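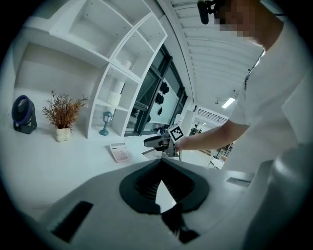
Tastden Seed Library: progress report for June

What a month! We lent out 421 seed packets, our best total since the library opened, and the shelf by the front desk at the Zulten branch had to be refilled twice. Beans and squash went first, as they always do, but the big surprise was okra (we had put out 60 packets and they were gone before the second refill).

The drying room is finished. Your grant paid for the shelving, the screens and the dehumidifier, and we came in slightly under budget on all of it. With your approval we'd like to put the leftover money toward paper envelopes and a better label printer, as the old one smears.

Masanobu Sekiguchi taught 6 evening classes on saving tomato and pepper seed. People stayed late asking questions, and several have already promised to bring seed back in the fall. He wants to add a class on lettuce, and I'm all for it!

Two things are behind. The Bratov Street beds were planted late after the water line was moved, so the corn there is short. The Spanish growing guides are still with the translator; three of them are done and look great.

Next month: germination tests on last year's returns, the first garlic harvest, and a swap table at the Cha neighborhood picnic. Receipts are attached.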